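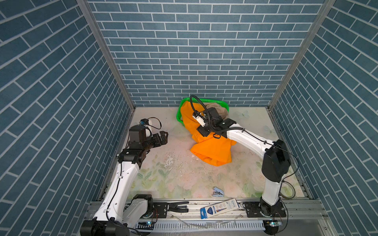

Home | Bench notes | Tackle | Archive

Nov 28, 2023

Reel bench, drag washers again. Finally got the long run done on the Sidar baitcaster and wow, what a difference from August! Greased carbon stack, thin coat both sides, spool loaded with the Noiphan braid and pulled against the spring scale for 931 cycles. Start-up was smooth all the way through, none of that sticky first inch that pops a bass off right at the boat.

The dry stack quit being fun at 491. Chatter, then a slow surge you could feel in the handle. I pulled it apart and found the second washer glazed on one side only. Need to check if the metal plate is bent. Might be my fault, I torqued the star hard when I put it together.

Next up:
- same test with the Ivlow grease (a bit thicker, smells awful)
- aim for 3000 cycles, swap the braid halfway
- 2 spare washer sets left, order more before starting

Also tried the greased reel off the dock at Vostau before dark. One small largemouth, one pickerel that ran under the pilings, and the drag just let out line like butter. I was grinning the whole way back. Cold hands, though.

Scale reads a hair high when it's cold, so warm it up before zeroing.

We use cookies to remember your settings. Accept | Manage

Comments

reelnut: Try flipping the glazed washer over, I got another season out of mine.

dockside_b: What pound test was the braid?

coldwater: Great stuff, can't wait for the long one!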